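Clinics Should Put the Wait Time in Writing

When my knee gave out in February, my doctor in Ostitz sent a referral to the orthopedic group on Kennedy. I was told someone would call. It took 10 days for the call to come, and the first open visit was 105 days after that.

I don't blame the surgeons. There are 3 of them for the whole county, and they see people who are worse off than I am. My complaint is with how little a patient is told. Had I known the wait on the first day, I would have started physical therapy right away and asked about a clinic in Distau, where the drive is longer but the list is short.

Every specialty practice knows how far out it is booking. Post that number on the website and update it each month. Print it on the referral sheet. It costs almost nothing, and it lets people plan their work, their child care and their pain medicine.

Some office managers say a posted number would scare patients off. A few might go elsewhere, and that would shorten the line for everyone who stays. Primary care offices would also stop sending every sore knee to the same door.

The state could require this, but a practice can start tomorrow without being asked.

Tyson Gosselin
22/06/2026
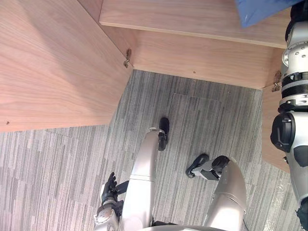 Letters in reply are welcome and may be shortened before they run.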